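Sobre a Flikari

Cuidamos de garras manuais e das bancadas onde elas trabalham - e gostamos mesmo disto!

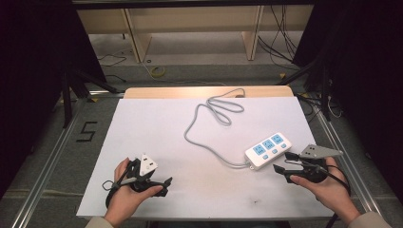
Como preparamos a bancada 5

Cada sessão começa pela placa branca, assente no tampo de madeira. Depois vêm as duas garras: abrimos e fechamos as mandíbulas, limpamos as placas triangulares e vemos se os cabos correm à vontade. São 15 minutos bem gastos, e quem chega de novo aprende isto logo na primeira manhã.

O que reparamos

Mandíbulas com folga, correias gastas, placas desalinhadas. Em junho passaram pela oficina 122 garras do projeto Hulta, e a cada 90 dias revemos tudo de novo (parafusos incluídos!).

Visitas à oficina de Tulau por marcação.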